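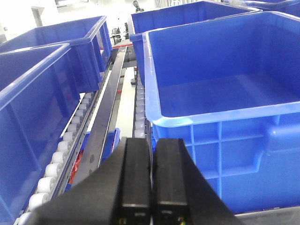 Gripper between the bin rows, rollers on both sides.

Aug 14, 2024
By Begoña Salcedo

I rewrote our cell rules at Bedamari last week, and they now fit on one page. Max speed is 700 mm/s with bins on the rollers. Stop the arm before reaching over a rail. Only one person holds the pendant, and that person calls the restart.

The aisle rule is the one we break most. Paper scraps get picked up before a run starts, and chairs stay at the window end.
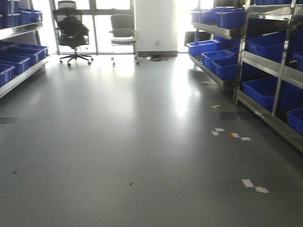
Does the stop rule apply for a quick bin swap?
It applies every time, even if the swap takes 14 seconds.

Last updated in November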